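Borau Signing Unit, Series 6
Hardware wallet for multi-signature custody

Product code: BSU-6
Status: in stock, ships from Nultdale
Page last revised: 2020-10-09

Overview

The Borau Signing Unit stores private keys offline and signs transactions passed to it by a host computer. It is intended for organisations and households that hold digital assets under a multi-signature arrangement, where more than one key is needed to move funds. Keys are generated on the unit and cannot be exported in plain form. The host receives signed transactions and public keys only.

The unit works with any wallet software that supports partially signed transactions. Giraldo Desktop is supplied as the default host application and is a free download for registered owners.

Key generation and backup

On first start the unit generates a seed from its internal noise source. Users who prefer to supply their own randomness can enter dice rolls at the keypad; these are combined with the internal source. The recovery phrase is shown on the display once, in groups of three words, and must be confirmed before the unit will issue an address. The phrase is not shown again. A unit that has been set up without a written copy of the phrase should be reset before any funds are sent to it.

An optional passphrase can be added under Settings > Security. The passphrase is not stored. Each different passphrase opens a different set of accounts, so a typing error will open an empty wallet and will not produce a warning.
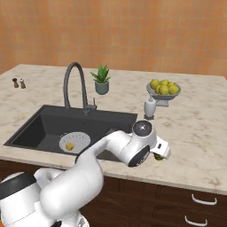 Kitchen render: black sink and gooseneck faucet in a marble countertop.

PIN and lockout

The PIN may be up to 16 digits. After 21 wrong entries in a row the unit erases its keys and returns to the factory state. The counter is kept in the secure element and is not cleared by removing power. A delay is applied after each wrong entry and becomes longer as the counter rises.

Signing

Transactions can be passed to the unit by USB cable or memory card. The display shows the destination address, the amount and the network fee, and each must be accepted at the keypad. Change addresses are checked against the registered wallet policy and are not displayed if they match. If a policy has not been registered, the unit treats every output as a payment and shows all of them.

Specifications

Maximum signers per wallet policy: 16
Stored wallet policies: 6
Transaction log: 2000 entries, oldest overwritten first
Display: monochrome, backlit
Connection: USB-C, memory card slot
Power: from host or USB power bank; no internal battery
Colour: grey

Firmware

Firmware images are signed by Borau and checked by the bootloader at every start. Unsigned images are refused. The March release added dice entry and corrected a fault in which long account labels were cut short in the transaction log. Units running earlier firmware should be updated before a new wallet policy is registered. Updating does not erase keys, but the recovery phrase should be at hand.

In the box

Signing unit
USB-C cable
Two recovery cards
Numbered tamper-evident bag

Check the number on the bag against the number shown at first start. If they differ, do not set up the unit. Contact the Fonddale service centre for a replacement.

Warranty and returns

Units may be returned within 21 days if the tamper-evident bag is unopened. Opened units are covered for faults only. Borau cannot recover keys, passphrases or recovery phrases from a returned unit, and all units are erased on arrival.

Technical contact: Ulises Quispe, Fonddale service centre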